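Kesumthorpe school board met again last night about the officer who drew his weapon in the Tukumell High parking lot. I went so you wouldn't have to. Short thread.

The public part ran 14 minutes. The closed part ran past 9. Guess which one had the cookies.

What we know: two students were shoving each other by the bus lane, the officer ran over, the gun came out. No shots, no injuries. The district calls it "a posture adjustment."
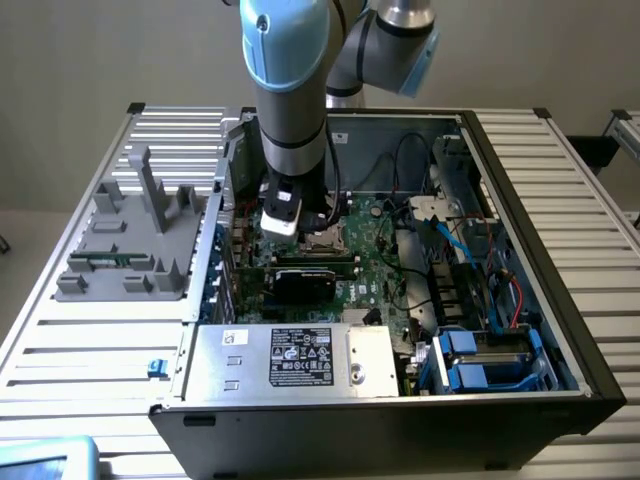
The report on all this was promised for 20th September. Parents have since been told the video is still "being reviewed," a phrase that can cover a lot of sitting around. A desktop tower on its side with the motherboard showing is more open than anything the board has said about that video.

Besnard, the security contractor, sent a statement. It has 6 paragraphs and the word "gun" is in none of them. "Equipment" shows up plenty.

A petition asking for the full video has 2485 signatures. The board "noted" it. I've had parking tickets noted with more feeling.
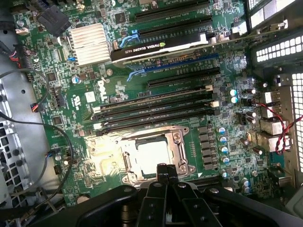
Quadro K420 graphics card on a green Dell board.

Besnard's contract is up in December. Bastitz, the other bidder, wants its officers unarmed on campus. The board says it's too early to discuss that. It was also too early in the spring.

Next meeting is in the small room again. Bring a chair.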